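Home | News | Meetings | Delegations | Press | Contact

Flelcombe prepares to host the regional trade ministers

Flelcombe will host the spring meeting of regional trade ministers in March, the first time the town has received an event of this size. The head of the host office spoke about the preparations at the old customs house, built in 1889, where the main sessions will be held.

Delegations from 30 governments have confirmed. "We asked for final numbers early and most of them answered," she said. "The hotels needed to know. So did the airport."

The choice of Flelcombe over Hernberg, the capital, surprised several delegations. She said the decision was made on cost and on space. Hernberg has more hotel rooms, but its conference center is closed for repairs until summer. "We had a building and they didn't. There was some discussion after that, but not a lot."

The agenda has three main items: customs paperwork for small exporters, port fees, and a common standard for food labels. Port fees are expected to take the most time. Ministers failed to agree on them at the last meeting, held in Robles, and the text was sent back to the working groups.

"The working groups have cut it down a good deal," she said. "What is left is the part people disagree on."

Multeck, the firm hired to run registration and press access, will open its desk two days before the first session. Over 70 reporters have applied so far. Passes will not be issued at the door.

Residents have asked mostly about traffic. The harbor road will be closed during arrivals and departures and open the rest of the time. Buses will use the upper road, and the stops will be marked in advance. Asked whether shops on the harbor road would be paid for lost business, she said the town had not decided. "I would like to give them an answer before the end of the year. I can't promise what it will be."

The closing statement will be read in public on the customs house steps.

Last updated: 2023-10-09

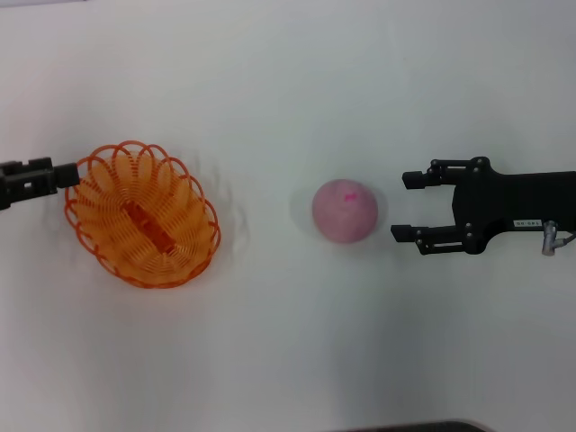 One shop owner on the harbor road wrote in to say that the end of the year is too late for an answer, as orders for the spring have to be placed before then.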